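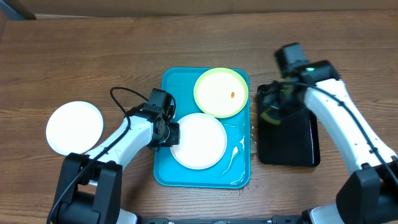

青いトレーに、黄緑のふちのお皿

フリースローの練習、ひとりでやるときの手順をまとめておきます。前に「シュートフォームの直し方」を書いたら、フリースローだけ別で教えてほしいというメッセージをいくつかもらったので、今回はその話だけします!

先に言っておくと、私は選手としてはぜんぜん大したことないです(社会人の地域リーグで、ベンチから出て数分走るタイプ)。ただ、フリースローだけは去年の5月から練習を続けていて、今はチームで打つ順番を任されることもあります。始めたころは100本打って50本入るかどうかでした。練習後にコーチのテレサさん(Teresa Keaneさん)に「本数より、毎回同じことをしてる?」と聞かれて、してませんでした……。そこからやり方を変えました。

用意するもの
・ボール(いつも試合で使うサイズのもの)
・ノートとペン
・タオル
・水

スマホで記録してもいいんですけど、手汗で画面が反応しないのがイライラするので、私は紙派です。ノートは体育館の床に開きっぱなしで置いています。

手順1 立つ位置を決める
フリースローラインの真ん中には、小さな釘の跡や印がある体育館が多いです。右利きの人は、右足のつま先をそこに合わせます。左足は少し後ろ。幅は肩幅くらいで、ひざが楽に曲がるところを探してください。印がない体育館では、リングの正面に立って、ボードの四角がまっすぐ見えるかどうかで合わせています。

チームメイトのアズランさん(Azlan Yusofさん)は両足をぴったりそろえる派で、それでよく入るので、足の形そのものは好みでいいと思います。毎回同じならOKです。

手順2 ルーティンを作る
私のルーティンはこうです。

・ドリブルを2回
・ボールの縫い目を指先で探す
・息を吐く
・リングの手前のふちを見る
・打つ

最初はドリブルを4回にしていたんですが、試合中に数えるのが面倒になって減らしました。審判からボールを渡されたら5秒以内に打たないといけないので、長いルーティンはおすすめしません。友達に横で時間を測ってもらうと、思ったより使っていてびっくりしますよ。

手順3 近くから始める
いきなりラインから打たないで、リングの正面、手を伸ばせばネットに届きそうなところから始めます。ここでは片手で打ちます。左手は背中に回しておくと、つい添えてしまうのを防げます。きれいに10本入ったら一歩下がる。また10本入ったら一歩。これを繰り返してラインまで行きます。

地味です。すごく地味なんですけど、飛ばした日はだいたい左右にぶれます。手首がまっすぐ前に倒れているか、打ったあとに人差し指がリングを向いているか、この二つだけ見てください。

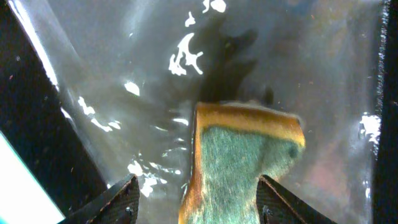

ラインまで下がったら、ここで両手に戻します。左手は添えるだけで、押しません。押しているかどうか分からない人は、打ったあとの左の親指を見てみてください。前に向いていたら押しています。私はこれが直るまで二か月かかりました。

手順4 2本ずつ打つ
本番のフリースローは2本もらうことが多いので、練習も2本ずつにします。2本打ったら必ずラインから離れて、ハーフラインまで走って戻ってくる。それでまた2本。これを23セットやります。

なんで23なの?とよく聞かれるんですが、私の背番号です(笑)。好きな数で大丈夫です。体育館の利用時間が短い日は10セットで切り上げています。

息が上がった状態で打つと、ひざが使えなくなって手前に落ちる球が増えます。そういうときは腕で飛ばそうとしないで、ルーティンの「息を吐く」を少しだけ長くしてください。

手順5 記録をつける
ノートには、入った数だけじゃなくて外れ方も書きます。私の書き方はこんな感じです。

○ 入った
手 手前に落ちた
奥 奥に当たった
右・左 横にずれた

あとで見返すと、「手」ばかり並んでいる日はたいてい疲れている日で、「右」が続いている日は足の位置がずれていました。リドワンくん(Ridwan Gintingくん)は記録を全部表計算に打ち込んでグラフにしています。すごいなと思いつつ、私はノートのままです。

つまずきやすいところ

入らないとすぐフォームを変えたくなる
めちゃくちゃ分かります。でも、その日のうちに変えるのは一か所だけにしてください。足も肘も目線も一度に変えると、次に入ったときに何が効いたのか分からなくなります。

練習では入るのに試合で入らない
私もそうでした。去年のClastusとの練習試合では、終盤に2本とも外してベンチで固まりました。そのあとから、チーム練習の最後に全員が見ている前で2本打たせてもらっています。外したら全員で一往復ダッシュ。最初は本当にいやでしたけど、これがいちばん試合に近い緊張でした。

肘が痛くなる
本数を減らすか、その日はやめましょう。痛いまま打つと変なフォームが身につきます。続くようなら病院で診てもらってください。

どのくらい続ければいい?
週に二回、一回30分くらいで十分だと思います。毎日できるならそれに越したことはないですが、仕事のあとに体育館を取るのって大変なんですよね。私は夜8時からの枠がとれた日だけやっています。体育館に行けない日は、布団に寝転がって天井に向かってボールをまっすぐ打ち上げるだけでもいいです。顔の真上に落ちてくれば手首はまっすぐ。横にそれたら、それがそのまま横ずれになります(夜中にやると下の階に響くので、キャッチはしっかり!)。

質問があればコメント欄にどうぞ。次はレイアップの左手の練習について書く予定です。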